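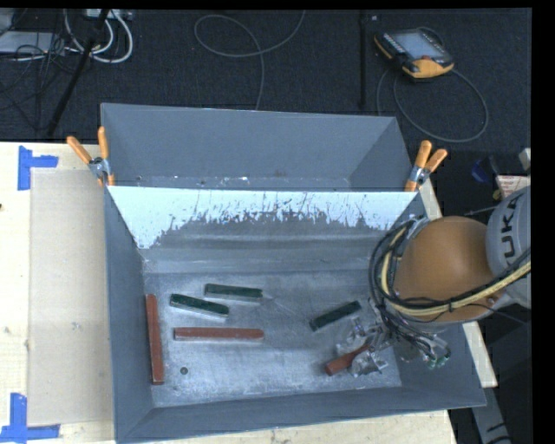
# Caixa metálica de bancada Vimholm, com dois compartimentos

Há caixas que se compram para ficarem bonitas na prateleira e há caixas que se compram para levar pancada durante anos. A Vimholm pertence, sem qualquer dúvida, ao segundo grupo, e talvez seja por isso que lhe temos tanto carinho aqui na Selteck. É uma caixa grande, de chapa cinzenta, com paredes inclinadas, pensada para estar em cima da bancada e receber barras, blocos, retalhos e todas aquelas peças curtas que costumam acabar numa gaveta qualquer (a nossa gaveta, antes da Vimholm, já nem fechava!).

## Como é feita

O interior está dividido em dois. À frente fica a secção maior, aberta, onde as peças assentam no fundo metálico e se apanham à mão sem grande cerimónia. Atrás, mais acima, há um compartimento mais pequeno, que a maioria dos nossos clientes reserva para a medida especial ou para o que ainda está por conferir. Entre as duas secções desce um painel inclinado, claro, que reflete bastante a luz. Se trabalha debaixo de um candeeiro forte, convém rodar a caixa um pouco até encontrar a posição mais confortável para os olhos.

As paredes inclinadas fazem mais diferença do que parece quando se lê uma ficha técnica. A mão entra de lado sem bater na aresta, e as barras compridas podem ficar encostadas à parede ou atravessadas no fundo, conforme calhar. Quem gosta de tudo alinhado pode alinhar, claro, mas a caixa foi desenhada para quem despeja e depois escolhe.

## O uso e as marcas

Vamos ser francos quanto à chapa: risca. O fundo ganha arranhões, manchas claras e aquele prateado baço das coisas muito usadas, e a superfície clara do painel vai lascando na borda de baixo, onde encontra o metal mais escuro. São marcas de superfície e não entram na garantia. O Güven Çetinkaya, que responde às mensagens da loja e tem uma paciência invejável, recebe esta pergunta quase todas as semanas e envia com gosto instruções de retoque a quem as pedir.

Para a limpeza basta um pincel seco e, de vez em quando, um pano ligeiramente húmido. As aparas de tinta gostam de se juntar na borda inferior do compartimento de trás, por isso comece por aí.

## Dados para encomenda

- **Modelo:** Vimholm, dois compartimentos
- **Material:** chapa metálica
- **Cor:** cinzento
- **Comprimento exterior:** 55 cm
- **Carga recomendada:** até 3 kg no compartimento de trás
- **Garantia:** 2 anos, estrutura e dobras
- **Conteúdo da embalagem:** apenas a caixa

As peças coloridas vendem-se à parte, na linha Cao, em verde (blocos curtos) e em vermelho (barras mais compridas). Ficam muito bem na Vimholm e distinguem-se depressa umas das outras, o que dá jeito em exercícios de separação e em bancadas partilhadas.

## Entrega

A caixa segue montada, em cartão reforçado, pela transportadora Vevetti. Para encomendas acima de 300 euros o transporte é por nossa conta. Pedimos só que abra a embalagem com o estafeta ainda à porta e que nos escreva no próprio dia se alguma dobra vier amolgada. As encomendas feitas em fevereiro podem demorar um pouco mais a sair, porque é quando fazemos o inventário do armazém.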